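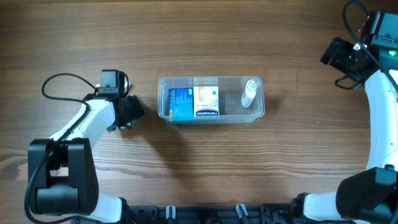 Saturday
By the Corau kitchen table columnist

I've gone right off matching furniture. My parents saved up for a full dining set from Dristberg, six chairs and a sideboard all in the same shade, and we weren't allowed to put a mug down on any of it. It sat there looking smart for 5 years and we ate in the kitchen.

My own table came from a house clearance in Lurkville for 212 quid, which I thought was steep until I saw what new ones cost (700, and that was in the sale!). It has a burn at one end and somebody's long division pressed into the other. I love it. I do my tax on it, the kids paint on it, and at Christmas we push the ironing board up against it and throw a cloth over both.

People keep telling me to have it sanded back. Why would I? You'd lose the sums. I'd sooner have a table I can lean on than one I have to apologise to – and if a visitor minds the wobble, there's a folded beer mat under the short leg that they're welcome to adjust.

Buy the odd chairs too, while you're at it. Mine are all different heights and my uncle always bags the tall one.

Contact us | © Corau | Back to top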